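If you've ever carried lunch for a whole table down a long hallway, you already know why we fuss so much over a tray. The Nistside is our everyday serving tray, long and shallow, with a raised rim that gives your fingers something to hold on to and keeps a sliding plate where it belongs. Brisa Varela drew the first one for her mother's lunch counter, and we've been tinkering with it ever since (mostly the corners, which she'll talk about for as long as you let her!).
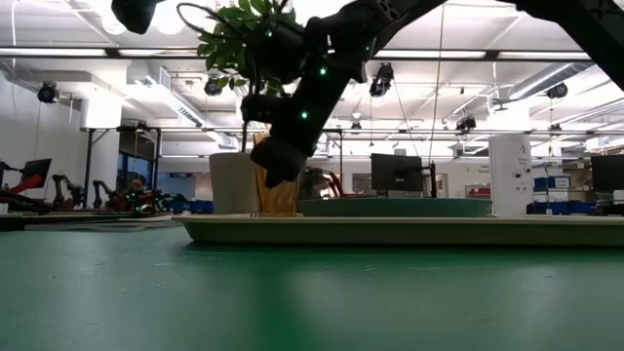
## What it's good for

Soup and a sandwich, mostly. It also does nicely for breakfast in bed, seed packets, beads, or the mail you've been meaning to open. Church kitchens and senior centers order it by the stack, and our biggest order so far was for over 1,000 trays.
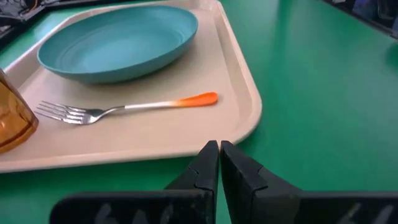 We do get asked whether one tray will carry a full dinner, and it will, as long as you put the heavy dish in the middle and the drink close to you – Sigita Sakalauskas in our shipping room swears by that, and she has carried more dinners than the rest of us put together.
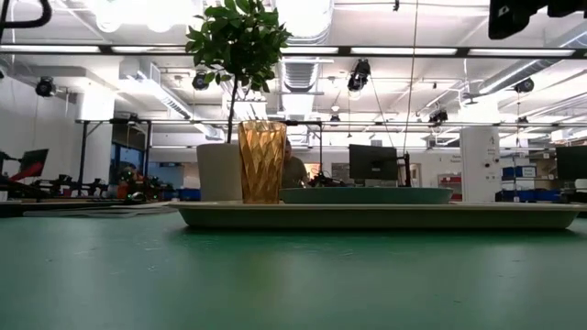
## Looking after it

Warm water, dish soap, and a soft cloth will do. Please skip the steel wool, as it dulls the finish. Dry your trays before stacking them, or they'll cling together and you'll be prying them apart right when everybody's hungry. Keep them off hot burners, too.

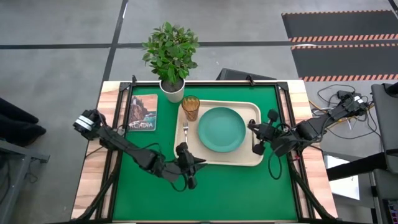
**Ordering and shipping**

Sold in packs of 39, or singly if you only need one or two. Orders leave our Wakgate warehouse within two working days. If you're outfitting a whole dining room, drop us a note first and we'll work out the freight with you – it nearly always comes out cheaper that way. Matching Erka bowls and Khan tumblers are sold separately.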